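4.2 Borrowed wording in the Nalham sermons

What a rich set this proved to be! Of the 12 sermons Sukprasert transcribed, nine share whole sentences with the Skerley homilies, and only one names its source. Tosh reads this as plain copying. 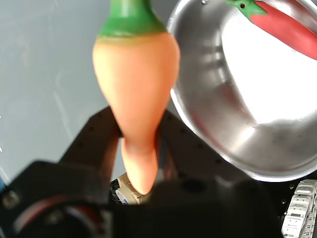
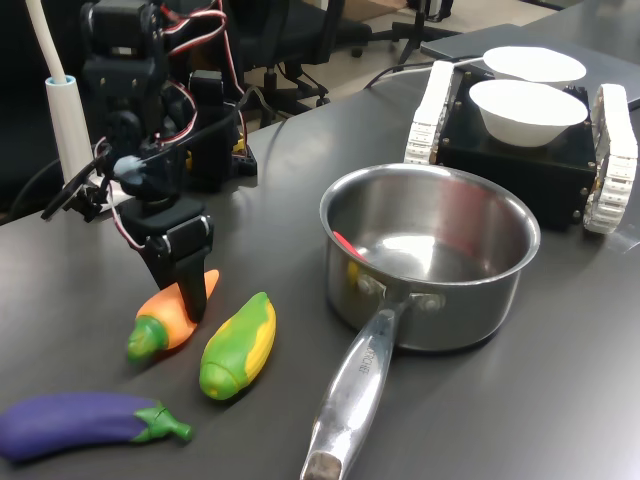
Figure 6. Toy carrot and black gripper, two views.

We lean towards a kinder reading, and a more exciting one: preachers at Nalham learnt by reciting, and their hearers may well have known the lines already.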